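How Stuff Works for Kids > Earth & Environment > Trash

Where Does a Can Go When You're Done With It?

You finish your soda. You drop the can in a bin. As far as you are concerned, that is the end of the can. The can, however, has a long week ahead of it.

Most soda cans are made of aluminum, a light, silvery metal that comes from a reddish rock called bauxite. Getting aluminum out of bauxite is a terrible chore. You have to dig up the rock, crush it, cook it with chemicals, and then zap what's left with a huge amount of electricity. People went to all this trouble so that you could drink something fizzy and burp.

Melting an old can is much easier. The metal is already metal. You only have to get it hot enough to turn runny, and that takes a small slice of the energy it took to make it the first time.
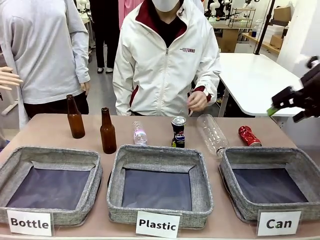 Sorting comes first, and it is the part you're in charge of. A melting furnace is not a fussy eater, but it does have rules. Plastic burns and makes a stink. Glass doesn't melt along with aluminum, it just gets in the way. So a lot of schools and towns ask you to split things up before they ever reach a truck. The labels can be as plain as "Bottle," "Plastic," and "Can," which sounds simple until you are holding a plastic bottle. (Ask a grown-up which one they mean. Enjoy the long silence.)

In the town of Windden, a truck takes the cans to a sorting center, where Pierina Amato has worked for 30 years. She has seen bowling balls come down the belt. She has seen a full lasagna. "People are hopeful," she says. "They think if they put it in the bin, we'll figure something out."

At the center, big magnets grab the steel cans, the kind that soup and beans come in. Aluminum ignores magnets completely, so it gets its own trick: a spinning machine that makes the cans jump off the end of the belt, like popcorn with somewhere to be. Then they are squashed into bales. One bale at Windden weighs 400 pounds, so please don't try to lift it to impress anyone.

The bales go to a factory, where they are shredded, the paint is burned off, and the bits are melted. The glowing metal is poured into long blocks and left to cool — then rolled flatter and flatter until it's thin enough to be a can again.

Aluminum can go through this over and over. Your next soda may come in something that used to be a bike part, a pie pan, or another kid's soda.

Word to know: BALE — a big, tight bundle. Hay comes in them too, and smells better.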